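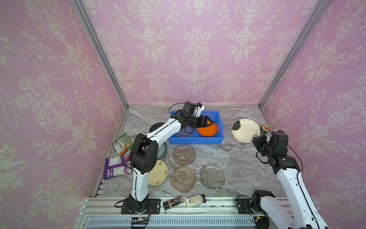 How to Submit a Petition to the Anby District Assembly

Last updated Sep 14, 2018

Any resident of Anby aged 18 or over may petition the District Assembly. A petition can ask the Assembly to act on a matter, to review a decision, or to open an inquiry. It cannot ask the Assembly to overturn a court ruling or to discipline a named police officer. Complaints about officers go to the regional command in Stirka.

Before you start

Check that the matter belongs to the district. Roads, markets, street lighting, sanitation and primary school buildings do. Water supply in Mollel and Rellness was moved to the regional office in July, and petitions on water are now returned unread.

You will need:

Form 11, from the front desk at the Assembly office
A written statement, no longer than 4 pages
Copies of any letters already exchanged on the matter
The name and address of one lead petitioner

Step 1. Write the statement

Put the request in the first paragraph. State what you want done and which office should do it. Give the facts after that, in date order. Leave out anything you cannot support with a document or a signed account.

If the statement concerns a child or a missing person, use initials in the text and give the full name on a separate sheet marked "Confidential." The clerk keeps that sheet out of the public file.

Step 2. Collect signatures

Each signer must print a full name, home address and voter or residence card number, then sign. A thumbprint is accepted if a witness signs beside it. Number every sheet and copy the request, word for word, at the top of each one. Sheets without the request are removed from the count.

A petition needs 921 valid signatures to be placed on the agenda for debate. With fewer, it is sent to the responsible department for a written reply.

Step 3. File the petition

Bring the original and 2 copies to the clerk. Petitions sent by email are not accepted. The clerk stamps all the sets and returns one to you. Check that the stamp shows a date and a file number before you leave the counter.

Step 4. Follow up

Signature checks take up to four weeks. The lead petitioner is then told by letter whether the petition has been accepted. If it is rejected, the letter must give the ground. A corrected petition may be filed once under the same number.

If no letter arrives within the four weeks, write to the presiding member and quote the file number. Attach a copy of the stamped first page.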